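Packing a Basket by Robot
Waldale Robotics Club, Junior Pages

A simulator is a computer program that copies how real things move. Club members test their robot code in one before any motor is switched on. The project is called Jodska. The task is to put groceries into a basket.
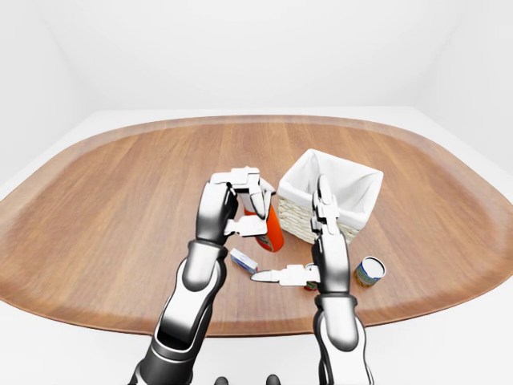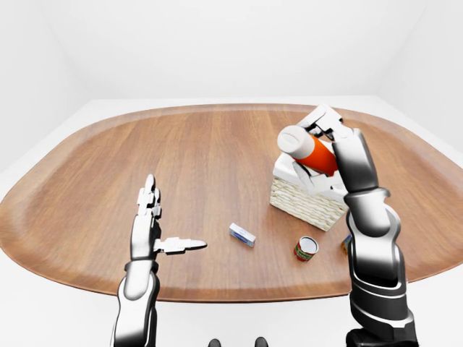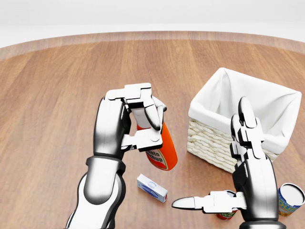
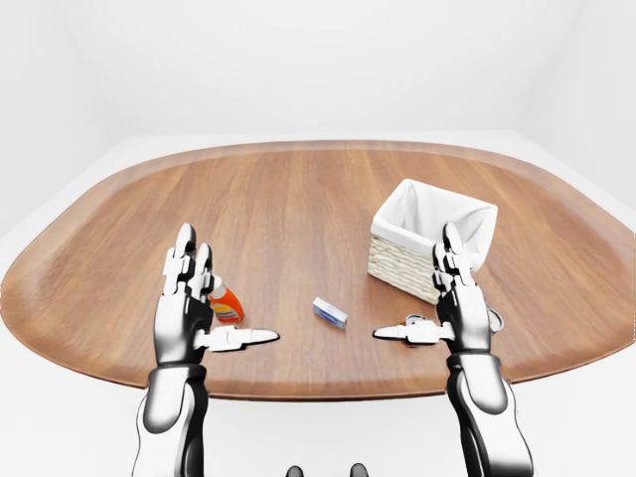
Jodska in the simulator: two arms, one table, one basket.

Each hand needs a list of joint angles. The program sends a new list 50 times a second. If a grip fails, the team changes one number and runs the task again. By Friday, July 2, 2021, the log held 2,938 runs. Older members write the grip code. New members start with the log, which has 6 columns.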